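¿Sigo con la tienda en Tranumum o abro web propia?

Publicado en Vender hecho a mano, marzo

lanaynudo

Vendo gorros y cuellos de ganchillo en Tranumum. El último año entraron 2136 visitas a la tienda y salieron 30 pedidos, casi todos entre octubre y enero. Entre la comisión y la cuota por anuncio se me va una parte que empieza a molestarme. He mirado Flavari para montar una web propia, que cobra 19 euros al mes y nada por venta. No tengo lista de correo y en redes publico cuando me acuerdo. ¿Me cambio ya o espero? Si alguien ha hecho el paso, me interesa saber cuánto tardó en tener ventas fuera.

3 respuestas

taller_enache

Llevo Enache, una tienda de bolsos de tela, y pasé por lo mismo. Con 30 pedidos al año yo no cerraría nada. La cuota de Flavari la pagas también en mayo, cuando no vende gorros ni el que los inventó. Haz la cuenta: 19 por doce meses, dividido entre tus pedidos, y compáralo con lo que te quita ahora Tranumum por cada uno.

Yo tuve las dos cosas a la vez. El primer año la web me trajo 2611 visitas y muy pocas compras, casi todas de clientas que ya me conocían y que llegaron por la tarjeta que meto en el paquete.

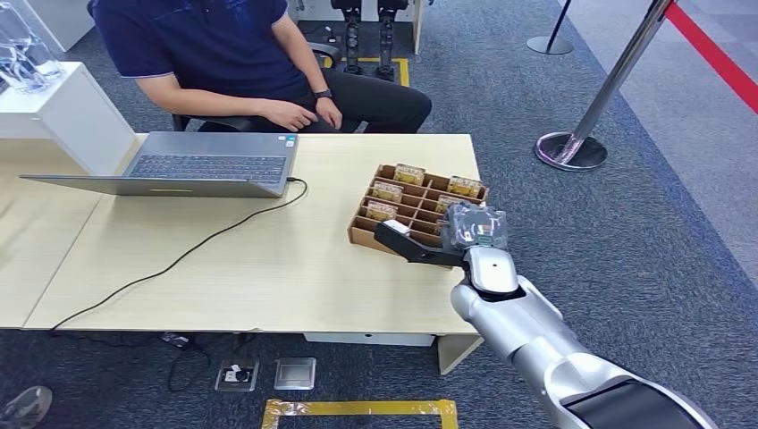 Antes de pagar nada, empieza por la lista de correo. Pon el enlace en la tarjeta y manda un aviso cuando saques modelos nuevos, con dos fotos y el precio. Reserva un rato fijo para eso, por ejemplo de nueve a diez de la mañana, sentada a la mesa con el portátil abierto y sin ganchillo a mano, porque si lo dejas para los huecos no se hace. Cuando veas que esos correos te traen ventas, entonces sí merece la pena la web.

mimbre77

Cámbiate ya, las comisiones solo van a subir. Yo uso Skuvum y muy bien.

hilo_suelto

A lo que dice taller_enache añado una cosa: revisa las condiciones de Tranumum antes de meter tarjetas con tu web en los paquetes. A mí me avisaron por poner la dirección en la descripción de un anuncio. Y mira si el dominio va incluido en la cuota de Flavari o se paga aparte, que en mi caso no lo miré y me llevé el disgusto al renovar.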